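Festarham budgets for second robotic hand ahead of November tender

11th April

Festarham, which runs automated front desks for mid-size hotels, has approved the purchase of a second multi-fingered robotic hand for its test bench and set out a timetable for buying desk equipment later in the year. The order goes to Ojala, supplier of the first unit. Delivery is quoted at 7 weeks from deposit.

The planning paper released with the decision separates the cost of the hand from the cost of running it. Finger linkages, thumb coverings and sleeve fabric are now listed as consumables with their own budget line. Under the previous plan they were charged to general maintenance, and the operations team had no clear figure for wear per card handled.

Replacement intervals will be set from bench results. The paper calls for 700 card presentations per hand before the first strip-down, followed by a check of joint play and grip force. Two further blocks of 200 presentations each will be run with new thumb coverings, one block on glossy cards and one on matte. Any card dropped or presented outside the read area is logged as a fault, whether or not the reader responds.

Parallel grippers were also priced. They cost less to buy and service, but need a card tray with fixed slots at every desk. Once the trays and their fitting were added, the saving over three years was judged too small to justify a separate spare parts stock. The grippers remain an option for sites that already have slotted trays.

Software is budgeted separately. Dulta will extend its current licence to cover both hands, with the charge based on benches in use. The controller, cabling and emergency stop circuit can be shared, so no electrical work is planned for this financial year.

Card readers will be bought in small lots until the bench work is finished. Readers differ in rim height and in where the contactless symbol sits, and both affect the approach path programmed for the wrist.

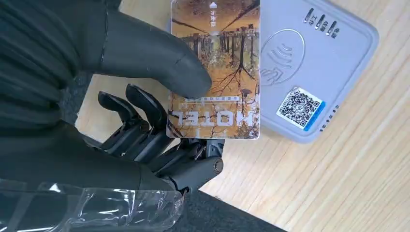

A robotic hand holds a hotel key card over a contactless reader. Thumb coverings and finger parts are now budgeted as consumables.

The November tender will cover hands, wrist cameras and readers for the first group of desks. Mostix has been engaged to write the acceptance tests, which bidders will receive with the tender documents. Bids must list spare parts prices separately and state the centre in Canada from which repairs will be handled.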